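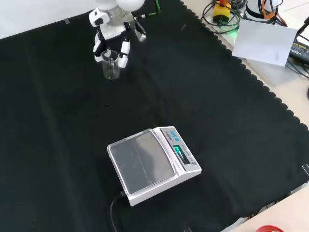
**Figura 6.1.** Mano, vaso y báscula sobre tela negra. El banco de trabajo de este capítulo.

# Capítulo 6. Coger un vaso sin hacer el ridículo

En los cinco capítulos anteriores el lector ha atornillado, soldado y, si siguió la sección 4.3 al pie de la letra, soldado por segunda vez. Tiene ya un brazo que va adonde se le dice, o lo bastante cerca como para discutirlo. Ahora le pediremos que agarre un objeto de vidrio y lo ponga sobre una báscula de cocina. Un niño de dos años lo hace sin leer nada. Nosotros necesitaremos cuarenta páginas y un anexo.

La dificultad está en los dedos. Un motor de articulación entiende de ángulos, y el vidrio entiende de fuerzas, de modo que alguien tiene que hacer de intérprete. En el taller compartido de Hamada, donde se montó la mayor parte de los ejercicios de este libro, ese papel recayó primero en Riku Kinoshita, que ajustó el par de cierre a ojo y dejó la cuenta de vasos en una pizarra. La pizarra sigue allí. La cuenta ya no cabe.

## 6.1 Lo que hace falta

- El brazo del capítulo 5, calibrado. «Casi calibrado» se estudia en el apartado de averías.
- Un vaso de precipitados pequeño. Compre varios.
- Una báscula digital con plato plano y pantalla legible a un metro.
- Una tela oscura y mate, bastante mayor que la zona de trabajo. No hace falta rematar los bordes.
- Cinta adhesiva para sujetar la tela. La primera vez que la mano arrastre el mantel con todo encima se entenderá el motivo.

El vidrio transparente es mal compañero de las cámaras, que ven a través de él con la misma naturalidad que nosotros. Sobre fondo negro, el borde y los reflejos destacan algo más. Shinji Fujimoto defendió durante todo un mes de enero un mantel blanco y conserva los datos, que no ha querido enseñar.

## 6.2 Por qué una báscula

La báscula nos servirá de árbitro. Si el vaso vacío pesa 300 gramos y la pantalla marca 616, la mano no ha soltado: está apoyada en el plato y empuja. Es el error más común del capítulo y también el más fácil de pasar por alto, porque desde fuera parece un éxito.

Conviene anotar tres lecturas en cada intento: antes de posar el vaso, con los dedos todavía cerrados y tras retirar la mano. La segunda es la que enseña algo.

**Ejercicio 6.1.** Coloque el vaso a la izquierda de la báscula y acerque la mano con los dedos abiertos, sin cerrarlos. Repita hasta que el vaso deje de moverse. Solo entonces pase al ejercicio 6.2, para el que recomendamos calzado cerrado.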